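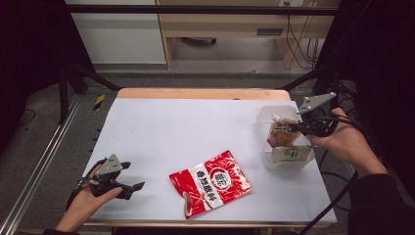 Packing demos with hand-held grippers: do I need to keep both hands doing something?

Posted by plaltemard_pete, 25 Jul 2023

Hi all! I'm recording demos for a simple packing job, snack and seasoning pouches going into a clear plastic box on a table covered with white paper. I just hold one gripper in each hand, and later the robot is supposed to copy me. I've got 114 takes so far and my right hand does nearly all the work while the left one hovers there with its fingers open. Is that bad for training? Also the shiny pouches keep sliding when I pinch them flat on the paper, and I end up chasing them across the table (very elegant).

mollument_fan
Idle left hand is fine if the robot's left arm is going to be idle too. What hurt us was a left hand that wandered. In our first batch of 746 takes I'd drift, scratch my nose, whatever, and the arm learned a lovely little wobble from it. Pick a parking spot near the paper and go back to it every time.
For the sliding, go in at a corner or a crinkle and close slowly. Pinching the flat middle never worked for me.

xiao_bench
just use tape

farncombe_lab
Please don't tape the pouches, the robot won't have tape! I'd use the left gripper to steady the pouch while the right one picks it up, at least on the slippery ones, and then your first problem goes away too. Do it the same way each time though. Vary where the pouches start and which way they point, and keep your cables clear of the box, mine dragged one over in October and I had to toss 7 takes.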